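Toast for tea, and other confessions of a night baker

Bahman Ghaffari has been baking bread for 16 years and still gets up at the wrong end of the day. We talk at his kitchen table. Tea first. Then the shop, Cerkura, which he opened in March with 32 loaves and no sign.

"They sold by nine. I thought, right, easy. Next day I sold five."

He eats badly, he says. Toast mostly, standing up.

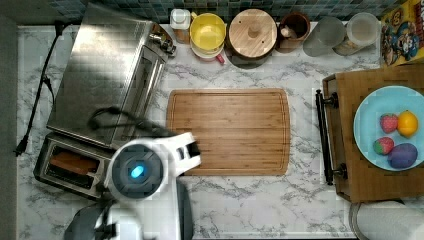 Yufang Cao, his business partner, thinks the hours are the real trouble, and she would happily open at ten and let people complain. He won't hear of it. "Bread is for breakfast," he says. They have had this row alot.

Flour has gone up again. So has the gas. He put the sourdough up once, felt sick, then did it again a month later – "and only one man shouted."

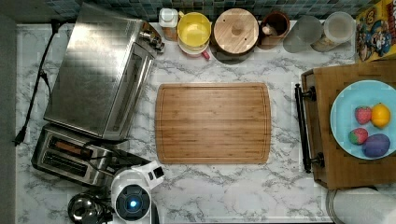 On sleep

Bed at six, up at one. Blackout blinds, phone in a drawer. His longest shift was 36 hours, the week the oven at the shop broke down. "I cried at a bag of rye."

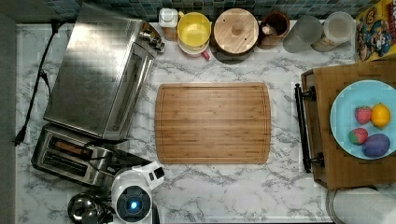 He'd not do that again. There is a Saturday lad now, Joni, who can shape a batch on his own and is learning teh rye. A second shop? He pulls a face. "Ask me when I've had a holiday."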